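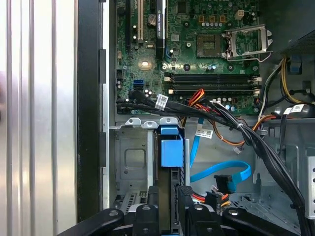 Washing and storing softball gear at home

Written by Lorena Zapata for the Sonalton team handbook. Revised in August by Arsen Fedoruk.

Infield clay on white pants

Let the clay dry completely. Hang the pants outside and knock off what will come off with a stiff brush, working from the back of the fabric where you can reach it. Rinse what remains under cold running water, inside out, until the water runs mostly clear. Do not use chlorine bleach. Clay gets its color from iron oxide, and chlorine can set the stain or turn it yellow.

Soak overnight in cool water with an oxygen cleaner mixed to the strength on the label. Rub the knees and the seat with a bar of plain laundry soap and a nail brush, then wash as normal. Check the pants before they go in the dryer. If the stain is still visible, repeat the soak. A second soak usually clears the knees but may leave a faint ring at the belt line where the fabric is doubled.

Grass stains

Use an enzyme detergent, undiluted, and leave it on for 22 minutes before washing. Shorter times work on fresh stains. Grass and clay on the same knee are handled separately: clay first, then grass.

Jerseys with heat-pressed numbers

Turn inside out. Cold wash, gentle cycle, no fabric softener. Hang to dry. If a corner of a number lifts, cover it with parchment paper and press with an iron at 300 degrees Fahrenheit for nine seconds, using firm downward pressure and no steam. Most home irons have no temperature readout, so test on the hem first – polyester will glaze if the plate is too hot. Let the number cool before touching the edge.

The Forier jerseys issued to the younger squad have sewn numbers and do not need any of this.

Leather gloves

Wipe with a barely damp cloth after dusty games. A wet glove should be blotted with a towel, stuffed loosely with newspaper and left at room temperature with a ball in the pocket. Keep it away from radiators, car dashboards and hair dryers. Change the paper when it feels damp.

Condition two or three times a season with a small amount of glove conditioner on a cloth. Too much oil adds weight and softens the finger stalls, and it cannot be taken back out. Tia Naylor uses petroleum jelly on the laces only and reports no breakage.

Batting helmets

Remove the liner pads if they are held by hook-and-loop. Hand wash the pads in dish soap, squeeze, and dry flat. Wash the shell with the same solution and a soft cloth. Solvents, including most sticker removers, can weaken the plastic. For old decals, use warm water and a fingernail. Any helmet with a crack is cut in half and thrown out – do not pass it down.

Cleats

1. Knock the soles together outside.
2. Pull the insoles and laces.
3. Clear packed dirt from around the studs with an old screwdriver or a wooden skewer.
4. Brush the uppers with soapy water.
5. Dry in shade with the tongues pulled forward.

For metal cleats, wipe the spikes dry and check the screws on the replaceable type before they go back in the bag.

The bag

Empty it after each game. Most odor complaints Maksym Kushnir hears at pickup trace to a towel left in the bottom. Vacuum the seams, wipe the inside with diluted white vinegar, and leave it unzipped overnight. Bats go in the sleeves, handle up.

Composite bats should not spend the winter in an unheated garage. A closet shelf is fine.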